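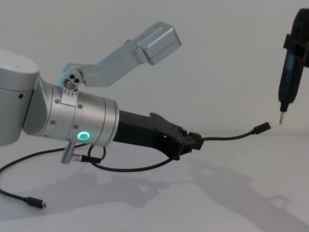
One subscriber wrote in after the last issue to say that the affiliate page on their hiking-gear site had been getting clicks for months and paying almost nothing, and asked whether the fault was in the traffic, the program or the page. The short version of the reply was: check the tracking first, the page second, and leave the traffic alone until both are done. The longer version follows, as the same question has come up in several forms since the tracking change at Hoani.

Affiliate links: an audit for small sites

7 May 2018

The site used for the worked figures is Akcombe, a content site about small-boat repair with 18 articles that carry affiliate links. It is a modest site. It had been left untouched since November, apart from comment moderation. Two programs are in use: Hoani, a network that handles several merchants, and Flamimik, a single merchant selling marine paint and fittings and running its own program.

Step 1. List every outbound link

Export the full list of outbound links from the site. Most content management systems have a plugin for this, and a desktop crawler will do the job if yours does not. Put the result in a spreadsheet with these columns:

Page URL
Link text
Destination URL
Program
Tracking ID present (yes/no)
HTTP status
Final landing page

The crawl of Akcombe returned 764 outbound links. After removing links to references, suppliers with no program and social profiles, 477 affiliate links remained. The gap between the two numbers is worth a look on your own site. If a page sends readers to a merchant through a plain link when a tracked one is available, that is the cheapest fix you will find.

Sort by program before you go further. Mixed lists cause mistakes, in particular when two programs use similar parameter names.

Step 2. Test the tracking, not the page load

A link that opens the right product can still fail to record the click. The usual causes:

The tracking ID was dropped when an editor pasted a shortened address.

The parameter name changed on the network side and the old name is ignored without an error.

A redirect on the merchant's site strips everything after the question mark.

A link-cloaking plugin caches an old destination.

To test, open a private browser window, click the link from the live page, and look at the address at each redirect. The network panel in the browser's developer tools will show the full chain if you turn on the option to preserve the log. Then wait for the click to show in the program's report. Hoani reports clicks with a delay of several hours. Flamimik reports them the next morning. Do not run the test twice from the same browser session, or you may see one click and conclude that the other was lost.

Testing every link by hand is not needed. Group the links by format (same program, same parameter layout, same plugin) and test three from each group. If one of the three fails, test the whole group.

On Akcombe the failing group was the oldest one. Those links used the Hoani format from before the change, and they still landed on the correct products. The clicks were going nowhere.

Step 3. Check the landing page

Products go out of stock, get renamed, or are merged into a category page. A reader who clicks through for a specific two-part epoxy and lands on a general category page will rarely search for it. Mark each link with one of four codes:

A - exact product, in stock
B - exact product, out of stock
C - replaced by a category or home page
D - error

Fix D first, then C. For B, check again in two weeks before you replace the link. Merchants in seasonal trades often let stock run down and refill it in spring, and swapping a good link for a weaker product costs you the work twice.

Step 4. Look at the page, now that the data is clean

Only at this point do the click figures tell you something about the writing. The measure to use is clicks on affiliate links divided by page views, per article, over a period of at least 2,000 views. Below that the number moves too much to act on. On a small site this may mean waiting a full quarter for the slower articles.

Where the rate is low, go through the following in order and change one item at a time:

Position. Links placed only at the end of a long article are seen by the few readers who reach the end. Put one where the product is first needed in the text.

Link text. "Click here" and bare brand names both do poorly. Name the product and the size or grade under discussion.

Number of links. Ten links to similar products ask the reader to make a choice that the article was meant to help with. Two or three is enough for most tasks.

Match. An article that answers a question in full ("how long does bottom paint last") attracts readers who are not buying today. No change in layout will fix that, and the page may still be worth keeping for search.

Keep a log of changes with the date and the page. A plain text file is fine. Without it you will not be able to tell which edit moved the rate, and after a month you will not remember either.

Step 5. Disclosure and link attributes

Two housekeeping items tend to be skipped. First, the disclosure. It should be on each page that carries affiliate links, placed before the first of them, in ordinary language. A link to a disclosure page in the footer is easy to miss. Second, paid links should carry the nofollow attribute. If a plugin adds it for you, view the page source on a few articles and confirm that it does. Plugins get switched off during updates and are not always switched back on.

Step 6. Set a review interval

For a site of this size, a full audit twice a year and a status check once a month is sufficient. The status check is the crawl from Step 1, limited to affiliate links, with attention only to errors and new redirects. It takes some 18 minutes once the spreadsheet is set up, most of it waiting for the crawler.

Read the program notices as well. Hoani announced its format change by email with a long changeover period, and many publishers, this one included, filed the message with the promotional mail. A filter that sends anything from your programs containing "terms", "tracking" or "parameter" to a separate folder takes a minute to create.

Lost commission

Several readers have asked whether untracked sales can be claimed after the fact. In most programs they cannot. The program has no record tying the sale to your account, and your own server log shows only that a visitor left. Flamimik will look into single orders if the customer can supply an order number, but few sites will have that to hand. It makes more sense to put the hours into the fix.

Next issue

The next item covers email signup forms on the same type of site, with a comparison of inline and sidebar placement on Hudham, a sister site to Akcombe with a longer archive and a smaller list. If you run a similar test and are willing to share the raw counts, reply to this email with the spreadsheet attached. Please remove subscriber addresses before you send it.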